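### 4.3 Checking grasp proposals in the wrist view

The Carnis planner gives every grasp proposal a score from 0 to 100. Treat the score as a sorting key. Milagros Huaranga's notes on the Barrios scenes list plenty of high scorers that closed on air, and I haven't seen a later build that changes my mind.

1. Load the scene in the simulator and pause it.
2. Run `carnis propose --top 15`.
3. Open the first proposal and step to the pre-close pose.
4. Switch to the wrist camera. The overview camera hides depth errors – don't use it for this check.
5. Confirm that the part to be gripped lies between the two fingertips. For a rim grasp, one finger goes on the inner side of the rim and the other on the outer side.
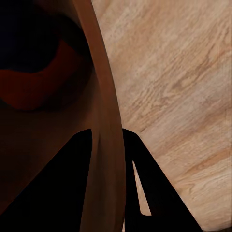
6. Step the close command 2 ticks at a time and watch the contact log. If only one finger reports contact, reject the proposal, whatever its score.
7. Repeat for the remaining proposals, then save with `carnis review --write`.

**Note:** The segmentation overlay is off by default. Turning it on helps less than the release notes claim, and dark interiors in shadow often get merged with the finger mask. Yichen Meng has a patch; it is not in the main branch.

**Caution:** "Auto-accept" skips steps 3 to 6. Leave it off until you have rejected at least 21 proposals by hand and know what a bad one looks like in your own scenes. A clean simulated close also says little about friction on real hardware – see 4.5 before you export anything.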